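Adhesive film on countertops – worth it or a trap?
Home Forum > Kitchen & Bath > Surfaces

Grulimgate wrote:
Thinking about covering an ugly old laminate counter with stick-on film. The place I'm looking at is called Gitach and they want $50 for a roll long enough to do the lot. The listing says it wipes clean, takes heat, and lasts for years. I've read listings before. Has anybody lived with this stuff for longer than a weekend?

Kun wrote:
I have. Ours is the cream and pink one with roses and pale blue butterflies. My wife picked it and I was outvoted. It went down 6 months ago, and it looks fine from the doorway. Go up close and it's another story. 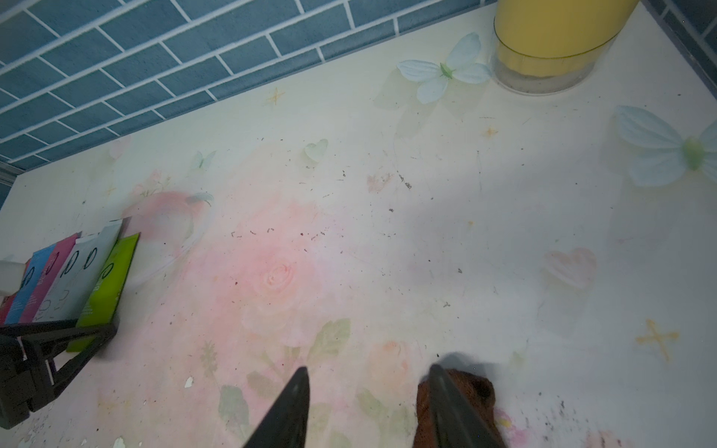
My main complaint is dirt. A pale background sounds cheerful until you make toast. Every crumb shows, and half the time I'm rubbing at a speck that turns out to be part of the print. I also have white spots coming up where the film is chipping or peeling, and I don't believe any product that says it won't do that. The blue tile behind it is the only thing in that corner I'd pay for again.

Alvar Granström wrote:
Did you degrease before you stuck it down? Chipping that early sounds like bad prep to me. I did my mother's pantry shelf and it's still flat.

Kun wrote:
A pantry shelf isn't a counter. You don't chop next to a pantry shelf. And yes, degreased twice, left overnight, used the plastic scraper thing. I'm tired of "bad prep" being the answer every time a cheap product acts cheap.

Govitz wrote:
Going to split the difference. The film is what it is, but those crumbs aren't the film's fault. Also look at the bottom of your yellow container, there's grime sitting all around that clear ring. If you never lift things up, any counter is going to look tired. Same with the rack of packets. I'd put that on a shelf and get some space back.

Kun wrote:
Fair on the container. The rack stays, I use those packets every day.

Grulimgate wrote:
So what do you clean it with? The listing says "any household cleaner," which I read as "we haven't tried."

Alvar Granström wrote:
Dish soap and warm water. For marks, a dab of plain white toothpaste on a soft cloth, small circles, wipe off with water. Did it on the pantry film in October and it took a coffee ring right out.

Govitz wrote:
Toothpaste is an abrasive. It'll take the coffee ring and the shine with it. I've seen this tip on a hundred pages and I doubt many of the people passing it on looked at the spot in daylight afterward.

Kun wrote:
I'm with Govitz on this one, but I have a tube and a brown microfiber cloth right here, so I'm willing to find out on a corner I don't care about.

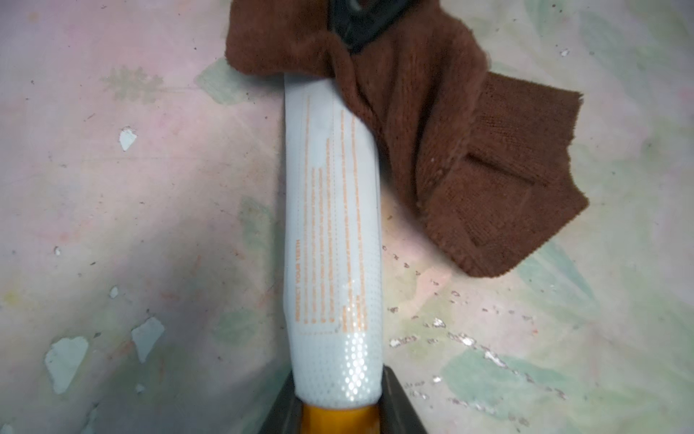
The toothpaste and the cloth. "PROTECT YOUR TEETH," it says, with no word on countertops.

Alvar Granström wrote:
Use less than you think. Pea size.

Govitz wrote:
Use none. Try baking soda if you have to try something, and even then go easy. Once the print starts to fade you can't put it back.

Alvar Granström wrote:
Baking soda is an abrasive too, you know.

Govitz wrote:
A mild one. But okay, yes. Dish soap then, and live with the marks.

Grulimgate wrote:
You two aren't selling me on this. I priced a basic new counter piece at the salvage yard and it was more than $60 before cutting, so it isn't a huge gap. I may just do 2 feet of film by the stove and see how it holds up before I cover the rest.

Kun wrote:
By the stove is the worst place to test it. Or the best, I guess, if you want to know fast. Keep the offcuts for patching either way.

Last edited by Kun, 16/01/2024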